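Come and sort kitchen utensils with us in Hendanley

We are looking for 17 people to join the autumn round of our utensil-hanging sessions at the Zenancombe workshop in Hendanley. If you like putting a kitchen in order, or you're the person in your house who can't walk past a jumbled drawer, you'd be very welcome!

The work is simple to describe and surprisingly absorbing to do. You stand at a table with a utensil stand on it, the kind with a round base, a tall pole and a ring of hooks at the top. You pick up a utensil, find its place on the stand and hang it there. Then you take it down, lay it on the table and go again from a different side. We care about the small choices people make along the way: where they take hold of a handle, which hook they go for, when they change their mind.
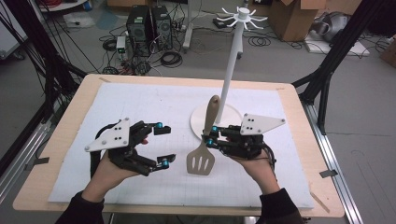
The slotted spatula and the utensil stand, Hendanley workshop.

Each session starts at 9.30 or 1.15 and runs for two and a half hours, with a proper tea break in the middle. You'll do the first few rounds slowly with one of the team next to you, and after that you set your own pace. Dropping things is fine. Everyone drops the spatula.

You should be over 18, happy to stand for half an hour at a stretch, and able to use both hands comfortably. Left-handers, please do apply, we had far too few last time. Long sleeves are fine but leave rings and bracelets at home. No cooking skill needed.

We pay £81 per session, plus bus fare from Jondbridge. Most people come for four sessions, though you can sign up for just one and see how you like it.
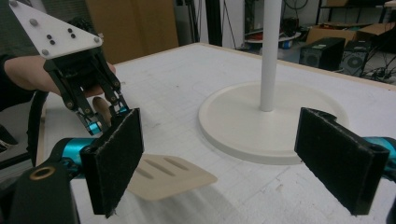
Farquharson, after the spring round: I thought I'd be bored by the tea break and I ended up going home and rehanging everything in my own kitchen. The flat things are harder than you'd expect, you have to think about how to get under them. Wear comfy shoes, and ask for the afternoon slot if you're not a morning person.

To apply, ring the workshop on extension 3650 or leave a note at the front desk with your name, a phone number and the times you can manage. Please quote reference 1555. Places are open until the end of November and we reply to everybody, usually within the week.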